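Über uns

Rirna ist eine Sprachschule für Koreanisch, und zwar eine kleine. Wir haben zwei Unterrichtsräume, eine Teeküche mit zu wenigen Tassen und ein Regal voller Kinderbücher, die bei den Erwachsenen beliebter sind als jedes Lehrwerk. Angefangen hat alles mit einem Abendkurs am Mittwoch, fünf Leute um einen Küchentisch, und Man-sik Lim, der an eine alte Schultafel schrieb und dabei so viel erzählte, dass der Kurs jedes Mal überzogen wurde. Daran hat sich wenig geändert!

Man-sik leitet die Schule bis heute und unterrichtet die Anfängergruppen am liebsten selbst. Wer bei ihm Hangeul lernt, liest am ersten Abend die eigenen Vornamen laut vor (und die der anderen, was meistens lustiger ist). Grammatik gibt es natürlich auch, reichlich sogar. Aber die Höflichkeitsstufen üben wir beim Bestellen, beim Entschuldigen, beim Telefonieren mit einer imaginären Schwiegermutter – so bleiben sie hängen.

Unsere Räume liegen im Hinterhaus, erster Stock, Eingang über den Hof. Helle Tische, große Fenster, im Winter manchmal etwas frisch, also bringt ruhig eine Strickjacke mit. 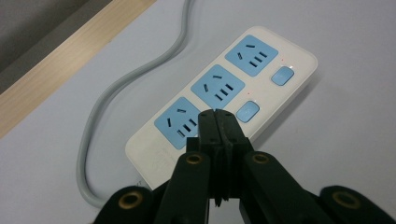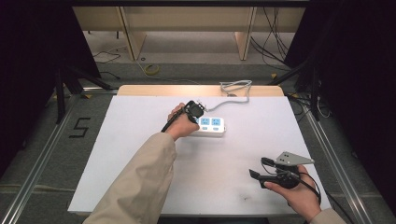
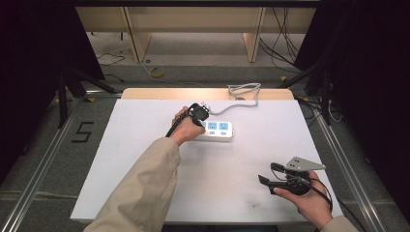 In einer Gruppe sitzen höchstens 16 Personen, in den Konversationskursen deutlich weniger. Das ist uns wichtig, denn sprechen lernt man nur, wenn man drankommt. Die neuen Kurse beginnen im September, ein Einstieg zwischendurch klappt oft trotzdem. Schreibt uns einfach, was ihr schon könnt, und wir suchen gemeinsam eine passende Gruppe. Wer unsicher ist, kommt zu einer Probestunde und entscheidet danach.

Besonders stolz sind wir auf Skamasano, unseren Lesekreis. Dort lesen Fortgeschrittene koreanische Erzählungen im Original, Absatz für Absatz, mit viel Diskussion über einzelne Wörter. Für die letzte haben wir ein ganzes Halbjahr gebraucht, dabei hatte sie nur 98 Seiten, und am Ende wollten alle sofort die nächste anfangen. Mitlesen darf man ab Mittelstufe. Ein gutes Wörterbuch hilft, Geduld auch.

Dann gibt es noch Potoneck, den Kochabend. Gekocht wird, was die Gruppe sich wünscht, gesprochen wird nur Koreanisch, und wer ein Wort nicht weiß, muss es umschreiben. Wir haben schon sehr schöne Umschreibungen für »Sparschäler« gehört. Gäste aus der Familie sind willkommen, auch ganz ohne Vorkenntnisse.

Das Büro ist an den Kurstagen ab 16 Uhr besetzt. Klingelt bei Rirna, nicht bei Nkuna, das ist die Druckerei darunter (sehr nette Leute, aber mit Anmeldebögen können sie nichts anfangen).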